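## 4. Lining the walls

The Kornstead three-sided enclosure is supplied with bare panels. The Lustum plaid paper comes separately, on a roll, with a leaflet claiming that it goes up "in minutes". Allow an afternoon. The leaflet also says the pattern matches itself at the corners, and we have yet to see it do so without help.

Read the whole section before cutting. The roll has enough for three walls and one mistake.

### 4.1 Before you start

You will need:

- the Lustum paper, part 218
- a steel rule and a sharp knife
- a soft cloth or felt-edged smoother
- low-tack tape
- paste, if your roll is the unbacked kind (see the note below)

**Note:** Dağdelen paste is sold as suitable for all papers. On this one it holds well, but it grips faster than the tin suggests. Test an offcut first and see how long you really have to slide it.

1. Wipe each panel and leave it to dry. The "dust-repelling" finish repels less dust than we'd like.
2. Unroll the paper face down on a clean surface and weight the ends. Leave it overnight if you can.
3. Mark a light pencil line 6 mm in from each vertical edge of every panel. The paper stops at this line so that the panel can still slide behind its corner post.

**Caution:** Do not trim the panel to suit the paper. People have tried it, and the panel then rattles.

### 4.2 Hanging the back wall

Start with the back. It is the wall everyone looks at, and any drift in the pattern will be carried round to the sides.

4. Choose a crossing point in the plaid and tape it to the centre of the panel, at the top.
5. Check it from a few steps away. The stripes are easy to follow close up and much harder to judge at a distance, which is where you will normally be.
6. Peel or paste the upper third only. Smooth from the centre outwards.
7. Work down in stages. Lift and relay any crease as soon as you see it. The claim that creases "relax out" over time did not hold for ours, and they went up in October.

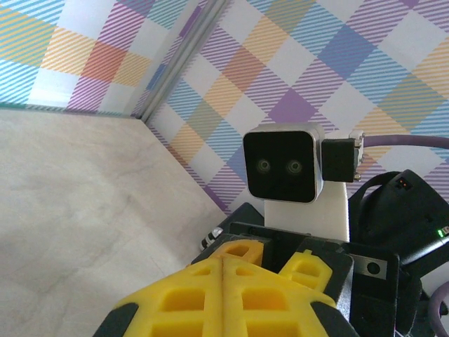
8. Trim the bottom edge with a fresh blade, holding the rule on the side you intend to keep.

**Note:** A diagonal pattern hides a bad cut fairly well but shows up a tilted sheet at once. If you have to choose where to spend your patience, spend it on step 5.

### 4.3 Side walls and corners

9. Hold the next sheet against the corner and slide it up and down until the strongest stripe meets its partner on the back wall. Mark the height with tape.
10. Cut the sheet 70 mm longer than the panel needs. The Lernow cutting chart gives 34 mm, which leaves very little to play with once you have shifted the sheet to find the match.
11. Hang it as in steps 6 and 7, then repeat on the other side.
12. Refit the panels and tighten the corner posts by hand.

A perfect match in both corners is possible on paper. In practice one corner will be better than the other. Put the better one on the side that faces the door and let the other be.

### 4.4 The floor and loose items

The floor board is left plain. Lustum does sell a matching floor sheet, which we tried and took up again: with plaid on every side it became tiring to find anything small put down on it. 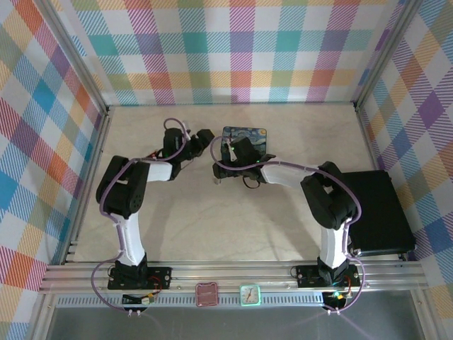 Keep loose items to those you need, and set them well in from the walls. The brochure describes the paper as a "neutral backdrop", a generous name for pink, red, orange, yellow, green, teal, blue and purple on white. Against the pale beige board things do stand out better. The little square coaster with its swirling dark blue and yellow night sky is a busy enough design, and it still reads clearly on the plain floor. A flat black case leant against the right wall is easy to see too, though we can't recommend storing one that way for long. The paper is described as scuff-proof, but a lower corner dragged along it is a hard test and we would not count on a pass.

13. Lift items in and out. Do not slide them along the lining.
14. Dust the walls with a dry cloth, following the stripes.
15. For marks, use a barely damp cloth and stop if any colour comes away. "Washable", according to the leaflet, means twice.

**Caution:** Do not use tape on the finished paper, even the low-tack kind used in step 4. It lifts cleanly from a new sheet and much less cleanly from one that has been up for a while.

Keep the offcuts flat, with the part number written on the back. Later rolls may differ slightly in shade, whatever the label says.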